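Ballo FAQ

Ballo is the control and planning layer we run on our two-arm table. It sits on top of Grivex (perception) and talks to the arms through Sallilix, our driver package. People write in with a lot of good questions, so we collected the ones that come up most. Last updated 19 October 2019.

What does Ballo do, in one line?

It takes a goal like "bring the can over to the blue cup" and turns it into motions for one arm or both, replanning as new camera data comes in. We love how small the goal files have become. The pouring one fits on a single screen!

Do I need both the wrist cameras and the fixed camera?

You can start with the fixed one alone, and plenty of people do. The wrist view gets its turn once the gripper is near the object, when Grivex hands over from the wide estimate to the close one. 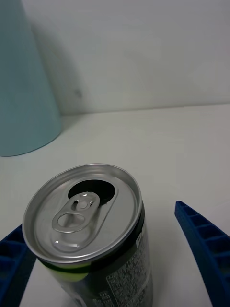

Grivex fits a lid before it fits a can. A rim is a clean ellipse from almost any angle, and once you have it you know the can's axis and can place the fingers. The second pass looks for marks on the lid, and on an opened can that's a big help: the dark drinking opening stands out sharply against the silver, so you get the rotation too, and the pour planner knows which way to turn the wrist. If you only want pick and place, switch the second pass off with lid_marks: false.

How fast does it replan?

The default is 30 times a second. On an older computer, set it to 18 and you will hardly notice the difference in slow moves. Please don't raise it before you've read the timing page, where we go through what happens when the planner outruns the drivers.

Can one arm wait while the other works?

Yes, and this is one of our favorite parts. Each arm has its own queue, and a waiting arm is treated as an obstacle with a known shape. You can also give it a hold pose and let the planner nudge it aside if the other arm needs the room.

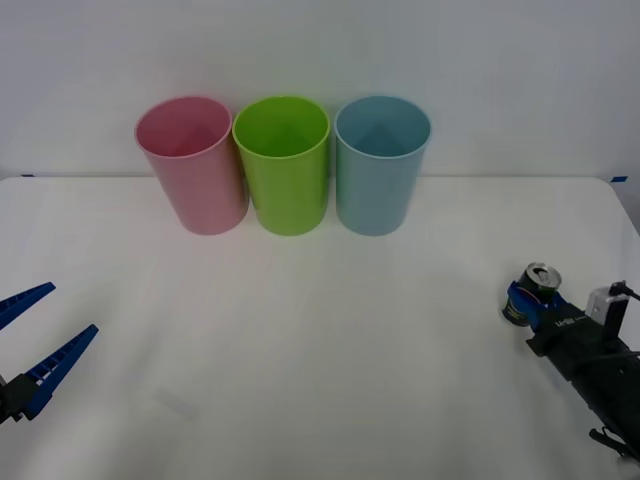
Queues can be linked, too. Write after: right.lift in the left arm's goal and it will stay put until the lift is reported done. Links can go both ways, and the checker will complain loudly if you've made a loop.

Why does the grasp planner prefer the middle of an object?

It scores grasps by how much finger touches the surface and how far they are from the center of mass. For a can that usually means the middle. You can shift the preference with grasp_bias, which takes a value from -1 (low) to 1 (high). 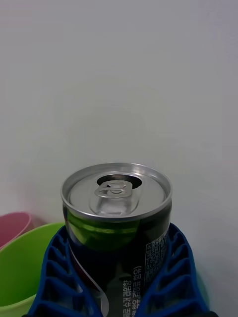
Leszek Zalewska

I wrote the grasp scorer, so the answers from here on are mine. If you find a shape it handles badly, send it to me, I really do want to see it! The test set has 795 grasps in it now and the odd ones have taught me the most.

How does the tilt planner work?

It keeps the lip of the object near a target point and rotates everything else around that. Early versions turned the wrist first and fixed the position afterward, and the paths were awful. Solving for both together was a happy day for me.

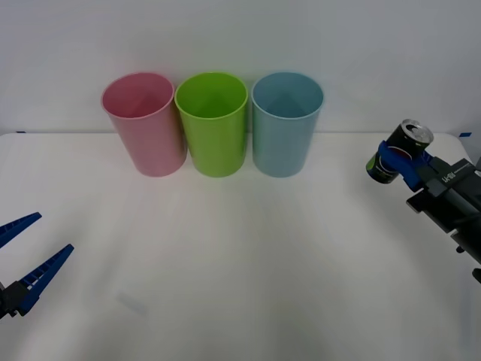 You set the start angle, the end angle and the top speed, and the planner fills in the rest. Turn on show_path in the viewer before your first try. It draws the lip and the wrist as two lines, and a bad target is very easy to spot that way.

Can I replay a run without the arms?

Yes. Gbeho, our log player, feeds saved camera data and joint readings back through the same code. It steps forward and backward, and you can change a setting halfway and watch the plan shift. Port 2588 by default.

What's coming next?

Soft limits on grip force, which should land in November, and a cleaner way to name objects in goal files. If you'd like to try either one early, ask on the mailing list and tell us which arms you have.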